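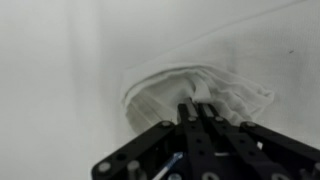 Linen took up more of our time between the last report and this one than we had planned for. When we applied for the grant we put bedding down as a single line in the budget, and we thought of the work mainly as finding rooms and getting families into them. In practice a guest room stands or falls on whether the bed can be changed the same day. Plain white sheets have worked best, with a small white cloth left on top of the sheet, and we have now settled on that for every room. White shows a mark quickly, even a very small one, and the person making up the bed can pull the sheet out before a family arrives.

Rooms and stays

The Dagdag scheme offers short stays to relatives of patients who have travelled a long way for treatment. We had 14 rooms open by the end of the period, all in private homes within a bus ride of the hospital. Between them they took 84 stays. Most were short, and the longest was a mother who stayed while her son had a second operation. Two hosts have left the scheme, one to move house and one because her own father has come to live with her. Both left on good terms and one has passed our details to a neighbour.

We have not yet opened any rooms on the Mirnau side of the river. Jomar Pascual visited three homes there and thought two of them suitable, but the evening buses stop too early for relatives who sit with a patient until the end of visiting hours. He has asked the bus company about a later service and is waiting for a reply.

Laundry

Until the spring, hosts washed the bedding themselves and we paid them a small allowance. Several found this hard in wet weather, and one told us she was drying sheets over the stairs. We now hire and launder through Sornerent, who collect used linen and bring back clean. Marilou Soriano looks after the order. The first deliveries came with the wrong pillowcases and there was a muddle over which homes had double beds, both since put right.

The service costs more than the allowance did. We have covered the difference by spending less on furniture, as more of it was donated than we expected. Analyn Dizon has set out the figures in the attached sheet, and we would like your agreement to move 300 pounds from the furniture line to laundry for the rest of the year.

Bookings and telephone

The booking line is still run from Remedios Dela Peña's desk — she answers it in the mornings, and messages are picked up after lunch. Neltel changed our number without warning in the early part of the period and ward staff were ringing the old one for several days. We know of one family who could not reach us and paid for a hotel. We have refunded them. New cards with the right number have gone to all the wards.

Still to do

The fire safety visits are behind. Four homes are waiting for one, and we will not place new guests in those homes until the visits are done. We also owe you the written feedback from guests, which is being typed up now and will follow separately. The next report is due in November.

Feng-yi Yuen
Scheme manager
2026-08-26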